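Laundry handling is this year's project for the robotics club at Gruridano, a technical school whose teams have entered the Usumgate student competition for the past 6 years. The club's adviser spoke with us on 6 May 2023, between two practice sessions.

The task is to take a towel by its corner, lift it and fold it in half. "Rigid parts we can do," the adviser said. "Cloth changes shape as soon as it is touched, so a stored position is worth very little by the second move."

The students named their control program Stasiv. It was trained on 1,374 demonstrations, all recorded by club members driving the arms by hand. Each one was checked by a second student before it went into the set.

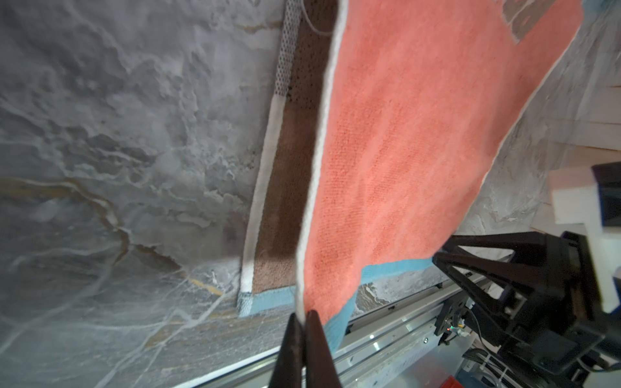
"Corners are where most of the work goes," the adviser said. "If the fingers close too far in, they take two layers. If they close too far out, the hem slips." The team now approaches along the hem and closes at reduced speed — a change that added time to each fold but was kept.

Towels of different colors are used in practice. According to the adviser, an early version did well on one color and poorly on the rest, and the students had to record more than 100 additional runs to correct it.

The competition allows 15 minutes per team. Trokar, the second program, handles the order of tasks and decides when to retry a failed grasp. It was written by first-year members and still stops without an error message at times.

"They have the logs," the adviser said. "I have asked them to read the logs before they change the code again."

The next full trial is planned for September.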